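Stop waiting for the big one

2020-09-06

Every time the ground moves we do the same thing. Phones out, did you feel that, what number was it. Then the number comes in and if it's small we laugh and go back to bed. I'm tired of it.

The number is the least useful thing about an earthquake. It tells you what happened down in the rock. It does not tell you whether the chimney over your kid's bedroom is going to stay on the roof. And yet it's all we talk about. It's all the news talks about too. Big map, red circles, a man pointing.

I live in Stasari. Old houses, stone at the bottom, brick on top, a third floor somebody's grandfather added without asking anyone. After the tremor last October the town sent people round to look at buildings. They looked at 99 of them and put a sticker on 73. Yellow sticker, means "needs work, you can stay." Almost a year later the stickers have faded and the work hasn't started on most of those. You walk past them to buy bread. You stop seeing them.

And the money? There is money. There's a fund, there's a form, the form is 39 pages. You need a drawing from an engineer before you can apply for help paying for the engineer. I'm not making that up, go read it. My neighbor gave up on page 12 and I don't blame her.

People say it's about safety culture, drills, getting the kids under the desks. Fine. Do the drills. But a drill doesn't tie a wall to a floor. Steel ties do, and they are cheap next to almost anything else the town spends on. We resurfaced Shirazi Square twice. Looks lovely. The school annex behind it still has the same parapet it had when I was in it, and thats a parapet leaning over a door children use.

So what do I want. Short form, 2 pages, one signature. Pay the engineer straight from the fund. Start with whatever hangs over a sidewalk: chimneys, parapets, balconies, those heavy stone urns everybody likes so much. Publish the list of yellow stickers with a date next to each, so we can all see who is waiting and how long. Bastia did something like this, street by street, and people complained the whole way through about the scaffolding and the parking. Of course they did. They also have chimneys that are bolted on.

I know the answer already. No staff, wait for the regional plan, the regional plan is waiting for the survey, the survey is waiting for I dont know what. Meanwhile the ground isn't waiting for any of it. It has no calender.

Small quakes are the cheap warning. We keep getting them and we keep asking for the number.

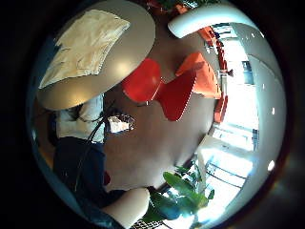 Jandeditz
Agree on the form, but you're too easy on owners. My landlord got the yellow sticker and an offer of free ties and still said no, he didn't want holes in the front wall. A list with dates won't move him. A fine might.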